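# Dark Loads, Done Properly 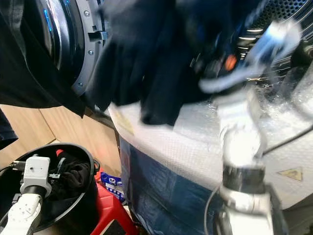

Why does black clothing turn gray long before it wears out?

Mostly friction. Dye sits in and on the fiber, and every wash rubs the surface until broken fiber ends stand up and scatter light. The dye is often still there underneath. The eye reads the fuzz as fading.

Saimi Pelkonen has spent most of her working life on that fuzz. She runs the test room at Brornon, a small textile laboratory that washes garments for uniform suppliers, and dark navy is the color she sees most. Suppliers send it in because their customers complain about it. A white shirt that has lost a little surface still looks like a white shirt. Navy trousers in the same condition look tired at the knee, the pocket edge and the hem.

Her standard trial uses cotton twill in navy and black, washed and dried in sets and compared against an unwashed piece under a fixed lamp. The first visible change usually shows up along folds. Fabric that stays creased through a full cycle takes its abrasion in one line, and the line goes pale while the panel on either side keeps its color.

Loading is therefore the first thing she looks at. Garments pushed in as a tight bundle tend to stay a bundle, particularly in the first minutes, when the cloth is still taking up water. The outside of the bundle gets rubbed against the drum and the inside is barely washed. Items should go in one at a time, shaken out, with sleeves pulled through and zippers closed. Turn them inside out.

**How full is full?**

Front loaders clean by lifting the load and dropping it. A packed drum gives the load nowhere to fall, and an almost empty one lets a wet item slap against the metal. Most manuals give a capacity in pounds of dry fabric, a figure set for cotton. Synthetics are bulkier for their weight and the limit is usually lower, listed in a separate table that is easy to miss.

Fergus McIver, who services laundry equipment out of a van and has done so since leaving school, uses his hand. Flat palm on top of the dry load, fingers straight, and the hand should fit between the clothes and the top of the drum. For dark items he likes a little more room than that.

He is less patient about detergent. Powder leaves pale residue on black cloth when the water is cold or the dose is heavy, and people answer it with more powder. Liquid is the safer choice for darks. His advice is to start at the lower line on the cap and go up only if the clothes come out smelling of wear.

**Spin**

Spin speed is where the two of them part company. Pelkonen would run dark cotton at 700 revolutions per minute and accept a longer drying time. McIver considers that fussy for anything tougher than a dress shirt. At 400, the setting many machines use for delicates, he finds jeans come out heavy enough to stretch on the line – and a stretched waistband is a worse fault than a faint crease.

The Brornon results lean toward Pelkonen on creasing. On color, the difference between spin speeds was small after 12 washes, and smaller than the difference between garments washed inside out and garments washed face out.

**Water and temperature**

Cold water is adequate for clothes that have been worn once and carry no grease. Warm is better for work clothes. The loose dye in a new black garment comes out in either case, and the first two or three washes should be done with other darks only. Salt and vinegar do not fix modern dyes, whatever the household books say. They were of some use with older ones.

**The machine itself**

Lint from a previous load of towels shows on navy more than on any other color. The usual source is the fold of the rubber door seal. Wipe it out before the dark load goes in, and run a finger along the bottom, where the seal drains. Coins and hairpins collect there too.

Before a new machine is run at all, check that any transit bolts have been removed from the back. McIver still gets calls to machines that have walked across a utility room with the bolts in place. The wrap should come off the casing as well, and the paper from the drum if there is any. Set the feet with a level and tighten the locknuts.

**Drying**

Tumble drying accounts for a good share of the surface wear. Pelkonen takes dark cotton out while the seams are still damp and hangs it by the hem, indoors or in shade. Direct sun lightens black cloth along the shoulders within a summer.

Black socks may be tumbled. She has tested them and does not think they are worth the pegs.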